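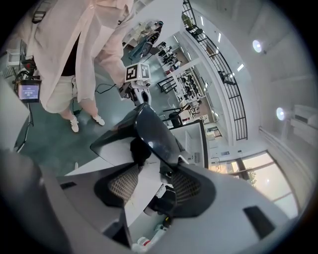
Hand-held grippers out on the main floor at Boduser, with the mezzanine behind.

About Boduser

Welcome, and thank you for stopping by. We are a small company that teaches robots everyday jobs, and we do it the way most of us learned to tie our shoes or fold a shirt, by having someone patient do it first. Our demonstrators pick up a gripper, carry out a task from beginning to end, and the movement of their hands becomes the lesson. Later on, a robot arm with the same kind of gripper gets its turn to try.

We started out with two borrowed desks and one arm that we steered by remote control. That arm taught us a great deal (mostly about patience!), and we still use remote control for jobs where the robot's own reach matters, such as working deep inside a cabinet. But we found that people move more naturally when they hold the tool themselves, and over time the hand-held grippers became the heart of what we do. A person can take one to a counter, a shelf or a closet and simply get on with the work.

How we work

Every project begins with a visit or a long phone call. We like to hear about the task from the people who do it all day, because they know which lid sticks and which drawer has to be lifted a little before it slides. Then we set up something close to it on our own floor and spend the first day just practicing. Nothing from that day is kept. By the second morning our demonstrators have usually settled on a comfortable way of doing things, and recording starts.

A typical household task takes us roughly 300 demonstrations. Some take far more. Plestance, our long-running kitchen collection, has now passed 3000, and it covers opening and closing doors, putting groceries away, wiping down counters and a good many other chores that never seem to be finished in our own homes either. We review each demonstration before it goes into a collection, and we keep the clumsy ones in a separate folder, as a fumble followed by a good recovery can be very useful to learn from.

Our appliance work deserves a mention of its own. Doors are harder than they look — each one swings a little differently, and a robot has to learn where to stand as well as where to pull. The Esska set, which is all doors and drawers, holds 861 demonstrations so far, and we add to it whenever we get hold of a model we haven't tried.

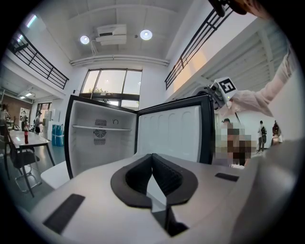

Come and see us

We are always happy to show people around. The Fukuda Room, upstairs, is where we hold our open afternoon each September, and visitors are welcome to pick up a gripper and try a task for themselves. Children tend to be very good at it. Please wear closed shoes and leave large bags at the front desk.

If you would like to join us as a demonstrator, you don't need a background in engineering. Steady hands help, and so does a liking for doing a small thing well many times over. Training is paid and starts on a Monday, and you will work alongside one of our regular team for your first two weeks.

For projects, visits or jobs, write to us through the contact form or call extension 1435 and leave a message. We'll get back to you as soon as we can.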